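Ornska returns floor, staff meeting, September
Minutes as agreed

1. Mixed items
The arm on the Issa bench is now on mixed bins full time. Last month it sorted 671 of 1000 items with no one stepping in. The target for next month is 70 percent, and the morning crew thinks we'll beat it!

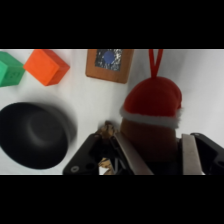 Plush figure in a Santa hat at the gripper, Issa bench.

Small soft things were the worst job on the old line (sore thumbs by lunch, everyone agreed), so there was real cheer in the room at this one.

2. Jobs and hours
No hours are cut. Sorters move to checking and repair, and two people asked to learn to teach the arm new items. Ovell will run the training on paid time. Night shift wants the same offer and will get it.

3. Bench layout
Agreed to keep the black bowl and the blocks on the left, with plenty of clear table behind. Ilta to mark out a walkway by the cables. 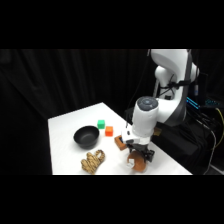
Leandro Cabello
Shift lead and minute taker

4. Any other business
Stools for the repair tables are approved. The pause button talk will be repeated at 2 p.m. for anyone who missed it. Next meeting in the break room, same time.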